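Handling and Storing Small Snap-Cap Sample Tubes

Applies to clear plastic tubes with a hinged cap, such as the kind with a red cap and attached tab.
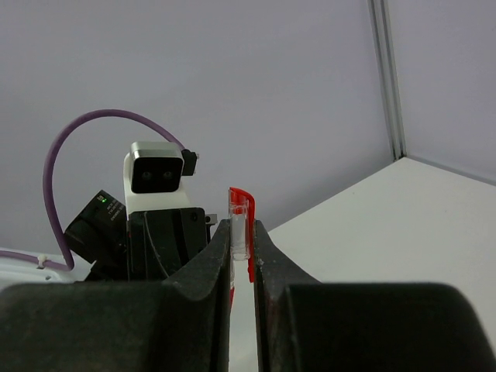
Should a tube be labeled before or after it is filled?
Label it before filling. Ink and adhesive hold better on a dry surface at room temperature, and a tube that has been chilled collects moisture on the outside within a minute of leaving the rack.

Labeling

Write the sample number on the side wall with a solvent-resistant marker. Caps with a flat top can carry a short code as well, but the side wall is the primary label. If printed labels are used, wrap them so the ends overlap slightly. Plovley labels need 8 hours to cure before freezing.

Filling

1. Set the tube upright in a rack.
2. Open the cap by lifting the tab with the thumb. Keep fingers off the inner face of the cap.
3. Dispense against the side wall, just above the liquid level. Change the tip between samples.
4. Leave headspace. Water-based samples expand on freezing and can lift a full cap.
5. Press the cap down until it seats evenly all the way around.

Hold the tube by the upper part of the body, just under the cap. Squeezing the tapered end can make the tube slip upward out of the grip.

Mixing

Invert gently or flick the lower end. For samples that settle, mix again immediately before removing a portion. Spin briefly to bring droplets down from the cap before reopening.

Storage

Store upright in a divided box and record the box position in the log. Our current log, revised 2024-03-05, lists 1,678 tubes across the Zamora and Viment sets. Cap color marks the set only and should not be used to identify a sample.

Discard any tube with a cracked hinge or a cap that no longer closes flush. Transfer the contents to a new tube first and copy the full number, including leading zeros.

Corrections to this page: Yolanda Strickland, sample storage.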